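Granitz Learning Pages
Search this site Enter keyword Go

Shapes on a Table

A mat marks out a place for working. Tape can hold it still, so that things set on it stay where they are put.

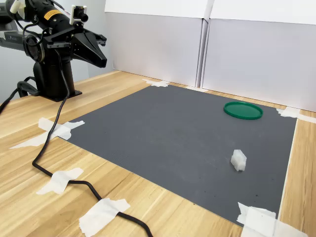 Beatrice Wanyama

A clear mat is a good place to begin learning about shapes. Place one thing on it, then another, and compare them. A lid is round. It has no corners, and its raised edge is called a rim. Viewed from the side, a round lid looks like a squashed circle. This shape is called an oval.

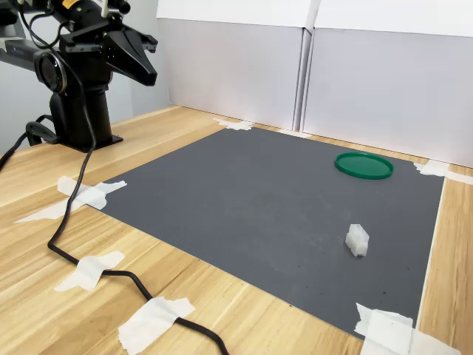
Bujar Shehu remarks that younger pupils often call the oval an egg, and that they should be shown the lid again from directly overhead.

A block is different. It may be shaped like a cube, although its edges need not be perfectly straight. Things that are further away also look smaller. Move your head to one side and look again. The lid and the block have not changed, but your view of them has.

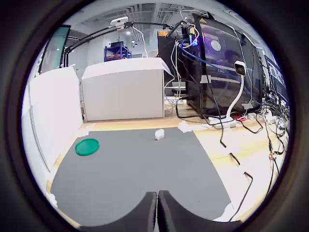 Round green lid and small white block on a grey mat.

Contact us | © Granitz 2022 | Back to top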